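### 4.2 Comparison of finger pads on the two-arm bench

The second series of trials compared two finger pads, named Jiltska and Flanov after the workshops that supplied the patterns. Both pads are ribbed and fit the same printed gripper body, so that a change of pad required no change to the arm or to the controller settings. The Jiltska pad has the softer core; the Flanov pad is stiffer and closes more quickly on thin objects.

Each pad was used for 93 attempts, divided between picking from the bench and passing an object from one arm to the other. An attempt was counted as a success if the object was held for eight seconds after the fingers had closed. Views from a fixed camera and from the wrist cameras were recorded throughout, and all attempts were judged from these recordings by two readers working separately.

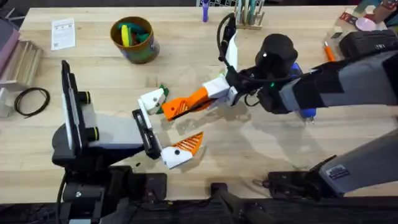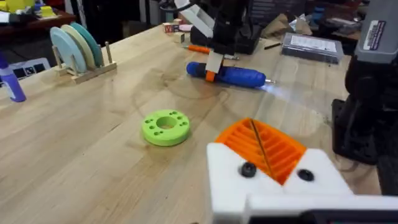
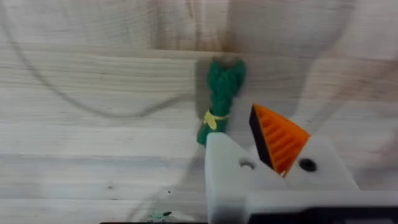 **Figure 8.** The bench during the pad trials. First view: fixed camera, with the two grippers meeting over the middle of the bench and a small green object held at one fingertip. Second and third views: wrist cameras, showing a ribbed orange pad in the white gripper body, with a lime-green ring on the table in the second view and a bundle of green rope, bound with a pale yellow tie, in the third.

The two pads performed equally well on rigid objects. With soft objects the Flanov pad failed in 17 more attempts than the Jiltska pad, and most of these failures took place during passing, when the receiving fingers closed before the object was fully between them. Slower closing reduced the effect but did not remove it.

The readers disagreed chiefly where the fingers hid the object from the wrist camera. In such cases the fixed view was taken as final - a rule agreed before the trials began. The same rule is used in the Zirkidow controller tests reported in Section 4.3, for which only the Jiltska pad was kept.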